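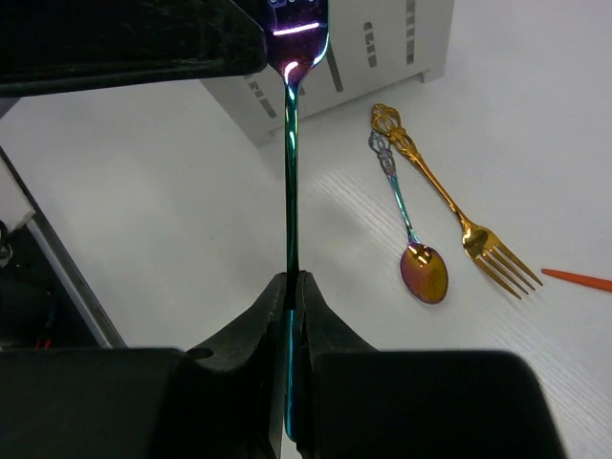

Wrist view, the rainbow fork in the gripper. Gold fork and teaspoon still on the table.

Sunday, and I am writing this in the lab because the regression run has not finished and the train home won't leave for a while anyway.

I have spent most of December thinking about forks. I have a master's degree. My mother asked on the phone last night what I do all day and I told her motion planning, and she said that sounded like moving furniture, and I let it stand since it is closer to the truth than the brochure.

The trouble this week was the shiny one. Whoever ordered our cutlery picked a set with an oil-slick finish, teal in the handle and purple up at the head, and it has been a wonderful teacher in the way that a bad landlord is a wonderful teacher. Trusier, our segmentation model, was trained on respectable stainless steel. It looks at this fork and finds a teal object and a violet object lying end to end, with a white stripe in between that it takes for a gap. Then it asks the planner, very politely, to go and pick up half a fork.

For two days I blamed the planner. I wrote the planner, so this came naturally. I lowered the approach speed, I widened the collision margin, I rewrote the part that ranks grasp candidates, and every single time it did exactly what it had been told, which was to close on the middle of a teal thing 3 inches shorter than the real one. Wichai came by on his way to get coffee, looked at the overlay for as long as it takes to drink half a cup, and said, "Why is it two colors?" Then he went away again. I'd like to record that I had been about to check that.

So the fix, for the version of me who comes back to this in March and remembers nothing. Masks that are long and skinny and share an axis within a few degrees now get proposed as one object, and the merged proposal has to beat the separate ones on the depth edge, with color left out of it altogether. The highlight along the neck gets filled in before the axis fit. It's a hack. I put the word "temporary" in the commit message, so it should be in there until I retire.

The merge made one new mess right away. A gold fork and a spoon lying side by side with their fancy handle ends nearly touching are, if you squint like a computer, one very ambitious piece of cutlery. The first version joined them up and planned a grasp at the joint. I added a check on the width profile, and then a check on the check, and after that I went for a walk.

Ran the saved frames through it when I got back. There are 3,491 in the set, and the old code split a handle in 367 of them. The new code splits 19. I looked at all 19, one after another, eating crackers. Most are views where the head of the fork is out of view and there's nothing but neck and glare to go on, and I can't say I would do better myself. Two are labeled wrong, and the label file says they were labeled by me.

The wrist camera is its own sorrow. Once the fork is in the fingers it takes up the whole middle of the view, and Trusier would go on detecting it as a fork standing upright in the world, available for pickup. The planner would then try to plan a path to the thing it was already holding. There's something in that for the philosophers. For me there was a mask in the gripper coordinates that drops everything between the fingertips once the grasp state is "closed," and a second one for the dark bit of hardware that hangs into the upper left. That second mask has been on the list since Stuswood was still the name of the repo. It took eleven minutes.

Joonas wants the whole thing moved over to the Leinonen scheduler before the holidays so perception and control stop fighting over the same thread. He's right, and I have told him so in writing, and I have also told him that I'm not touching the thread code in the same week I touched the masks. He replied with a thumbs up, which from Joonas could be anything from agreement to a formal complaint. We'll see on the branch.

Small things, so I don't lose them:

The hand-eye calibration has drifted again, only a hair, only in yaw. Redo it before blaming anyone.

The grasp scorer likes ornate handles far too much. All that scrollwork gives it lots of edges to be excited about. It should prefer the plain narrow part, low down. Cap the edge term.

Thin orange stick near the right side of the table gets detected as cutlery at 0.4 confidence. Raise the threshold or add a class called "no."

Dullden, the simulator, still renders every metal as gray plastic. It passed all of this weeks ago with flying colors, having none.

The run is on test 1,042 now. Still green, knock on wood -- no, there goes one. Timeout in the scheduler stub, nothing of mine. I'm going to write that down for Joonas, nicely, and go catch the train.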